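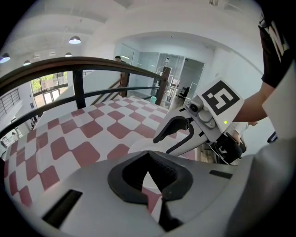
*Fig. 7-1. Two hand-held grippers.*

## 7. Rear brake and cable

This section covers the rear rim brake on the Drikalier Tralldale, frame numbers ending in R. The front brake is set up at the factory and is covered in section 6. If your bike has the disc option, skip to section 8.

The Tralldale ships with Geerts linear-pull arms and a Fistow two-finger lever. The lever and the arms are matched. Do not replace the lever with one made for caliper or cantilever brakes. It will pull the wrong amount of cable.

**CAUTION:** Do not ride the bike until you have finished the check in 7.6. A brake that feels firm in the stand can still slip under load.

### 7.1 Tools and parts

- 2, 4 and 5 mm hex keys
- 10 mm open wrench
- Cable cutter (side cutters will fray the strands)
- Torque wrench reading from 3 to 10 Nm
- Grease, clean rag, rubbing alcohol
- From the parts bag: inner cable, outer housing in two lengths, four ferrules, noodle, rubber boot, cable end cap

The long piece of housing runs from the lever to the top tube stop. The short piece runs from the rear stop to the noodle. Both are cut slightly long at the factory. If you have fitted a higher stem, check the long piece before trimming anything.

### 7.2 Fitting the arms

1. Put the bike in a stand, clamped by the seatpost. Do not clamp the top tube.
2. Fit the rear wheel and close the axle nuts. Make sure the rim sits centered between the seatstays. If it does not, loosen the nuts, reseat the axle and tighten again before going on.
3. Wipe both brake posts clean and put a thin film of grease on each. Keep grease off the rim.
4. Slide the left arm onto its post. The spring pin goes into the middle hole of the three.
5. Fit the mounting bolt and tighten to 6 Nm.
6. Do the same on the right side.
7. Push each arm toward the rim and let go. Both should swing back freely.

**Note:** If an arm drags, take it off and look at the post. Paint on the post is the usual cause. Sand it lightly with 500 grit paper, wipe it down and refit. Do not drill or ream the arm.

### 7.3 Setting the pads

The pads are marked L and R, with an arrow on each holder. The arrow points in the direction the wheel turns when riding forward.

1. Loosen the pad nut with the 5 mm key until the pad can be moved by hand.
2. Place the thick washer pair on the inside of the arm and the thin pair on the outside. If the arms do not stand close to upright with the pads touching the rim, swap the pairs.
3. Hold the arm so the pad meets the rim. The whole face of the pad must be on the braking surface, with a small gap between the top edge of the pad and the tire.
4. Set the pad level with the rim, front to back. A slight toe-in at the front end is fine. Start without it and add it only if the brake squeals.
5. Tighten the pad nut to 7 Nm. The pad will try to turn as the nut bites, so hold it still with your other hand.
6. Repeat on the other side.
7. Spin the wheel slowly by hand and look at both pads through a full turn.

**CAUTION:** A pad that touches the tire will cut through the sidewall. A pad set too low will dive under the rim and may jam in the spokes. Check the position again after the first few rides.

### 7.4 Running the cable

1. Turn the barrel adjuster on the lever all the way in, then back it out two full turns.
2. Line up the slots in the lever body, the adjuster and the lock ring.
3. Drop the cable head into its seat in the lever, lay the cable through the slots, then turn the adjuster so the slots no longer line up.
4. Put a ferrule on each end of the long housing and slide it onto the cable. Seat it in the adjuster and in the front stop.
5. Run the bare cable along the top tube to the rear stop.
6. Fit the short housing with its two ferrules, then the noodle, then the rubber boot.
7. Hook the noodle into the cradle on the left arm.
8. Pass the cable under the anchor washer on the right arm. Do not tighten yet.

Turn the handlebar fully to each side. The long housing must not pull tight or kink. On bars set up for trials-style riding, where the front end is turned and lifted a lot, leave a little extra.

**Note:** If you do trim the housing, open the liner again with a sharp pick and file the end flat. A squashed liner feels just like a stiff lever and is hard to track down later.

### 7.5 Setting cable tension

1. Squeeze both arms together by hand and pull the cable snug through the anchor.
2. Let the arms open until there is a small, even gap between each pad and the rim. 1 to 2 mm per side is right for a true wheel.
3. Tighten the anchor bolt to 7 Nm.
4. Pull the lever hard ten times. The cable and housing will settle and the gap will grow.
5. Take up the slack at the barrel adjuster. If you need more than three turns, go back to step 1 and reset the anchor.
6. Tighten the lock ring against the lever body.
7. Cut the cable 30 mm past the anchor bolt and crimp on the end cap. Tuck the tail behind the arm.

**Centering.** There is a small screw low down on the outside of each arm. Turning it in (clockwise) adds spring tension and moves that pad away from the rim. Work a quarter turn at a time and squeeze the lever after each change. If one screw is all the way in and the pads are still off center, back both screws out to the middle, check that both spring pins are in the same hole, and begin again.

**Lever reach.** The 2 mm screw on the front of the Fistow lever sets how far the blade sits from the grip. Turn it in to bring the blade closer. Reset the cable after any large change.

### 7.6 Check before riding

- Clean both sides of the rim with alcohol and a clean rag.
- Squeeze the lever as hard as you can and hold for 11 seconds. The blade must not touch the grip and the cable must not slip at the anchor.
- With the lever held, try to push the bike forward. The rear wheel should lock or skid.
- Let go. Both pads should come away from the rim together.
- Unhook the noodle and hook it back. You need to be able to do this to remove the wheel.

Make the first ride on flat ground away from traffic. New pads need 20 or so firm stops from walking pace before they reach full power. Leave hops, drops and any riding on the back wheel until the pads have bedded in.

### 7.7 Common problems

| Problem | Check first | Then |
|---|---|---|
| Squeal | Dirty rim or pads | Add toe-in, 7.3 step 4 |
| Lever comes to the grip | Cable slack | Anchor bolt, pad wear |
| Lever slow to return | Kinked housing | Dry or dirty cable, arm dragging |
| One pad rubs | Wheel seated crooked | Centering screws |
| Pulsing at the lever | Wheel out of true | Dent or raised seam at the rim joint |

Replace the pads when the grooves are gone. Replace the inner cable at the first broken strand, wherever it is.

Replacement pads are order number 179 in the Drikalier parts list and are sold in pairs. One pair does one wheel. Bikes built before July 2021 use the older arm with a two-hole spring plate. On those, put the spring pin in the upper hole and follow the rest of this section as written.

*Section 7 revised Feb 1, 2022. Replaces the loose sheet packed with earlier bikes.*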